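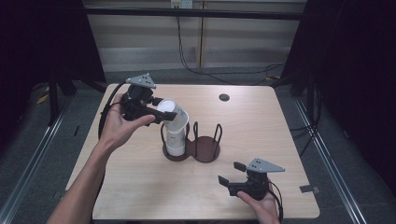
Becherhalter mit zwei Plätzen, links belegt, rechts frei.

1/ Kurzer Thread über Becherhalter für Pappbecher. Anlass: Unsere Kaffeeecke wurde umgestellt, und die Becher standen bisher lose neben der Maschine. Ein Stapel Pappbecher ist hoch, leicht und hat wenig Standfläche. Es reicht, im Vorbeigehen mit dem Ärmel hängen zu bleiben.

2/ Der Halter hat eine Grundplatte in Form einer Acht, dunkelbraun, dazu schwarze Drahtbügel auf jedem der beiden Kreise. Die Bügel führen den Becher seitlich, getragen wird er allein von der Platte. Im Laden hieß das Ding Undden, die Packung habe ich nicht mehr.

3/ Vorteil der offenen Bügel gegenüber einer geschlossenen Röhre: Man sieht den Füllstand und kommt von der Seite an den Becher. Nachteil: Draht gibt nach. Wer einen Stapel schräg hineindrückt, verbiegt auf Dauer die Bügel.

4/ Zur Becherware. Wir nehmen die weißen von Bateta, 300 ml, Rollrand. Der Rollrand ist der einzige Teil, der sich vernünftig greifen lässt. Die Wand darunter gibt bei seitlichem Druck sofort nach, und ein ovaler Becher klemmt im nächsten.

5/ Entnehmen: oben am Rand fassen, leicht kippen, dann ziehen. Das Kippen lässt Luft zwischen die Wände. Zieht man senkrecht, entsteht Unterdruck, und der zweite Becher kommt mit. Dann steht man mit zwei Bechern da und stellt einen zurück, den schon jemand angefasst hat.

6/ Einsetzen umgekehrt: schräg ansetzen, eine Seite des Bodens in die Öffnung, dann aufrichten und absinken lassen. Nicht nachdrücken. Nachgedrückte Becher sitzen konisch fest und lassen sich nur noch mit Drehen lösen.

7/ Stapelhöhe: Bei uns ist bei 3 Reihen Banderole Schluss, gerechnet über der Oberkante der Bügel. Darüber schwankt es beim Entnehmen sichtbar. Der Rest der Packung bleibt im Schrank, Öffnung nach unten.

8/ Vergleich mit dem Vorgänger, dem Rohrspender von Öberg: fasst mehr, braucht aber Wandmontage und ist für genau einen Durchmesser gebaut. Mit anderen Bechern fällt entweder alles durch oder gar nichts. Den Arkeo mit Federmechanik hatten wir auch einmal. Die Feder war nach einem Quartal lahm.

9/ Verbrauch im Juni laut Strichliste: 964 Becher. Für den Halter heißt das mehrmals täglich nachfüllen. Das ist lästig, dauert aber jeweils nur ein paar Sekunden – beim Wandspender musste dafür der Deckel ab.

10/ Reinigung: Platte feucht abwischen, Draht trocken. Die Platte nicht einweichen, ich weiß bis heute nicht sicher, ob das Holz ist. Kaffeespritzer sammeln sich dort, wo die Bügel ansetzen. Pfeifenreiniger passt.

11/ Offen ist noch die Frage der Deckel. Die liegen derzeit in einer Schublade, zwei Größen durcheinander. Maße reiche ich nach, sobald der Messschieber wieder da ist.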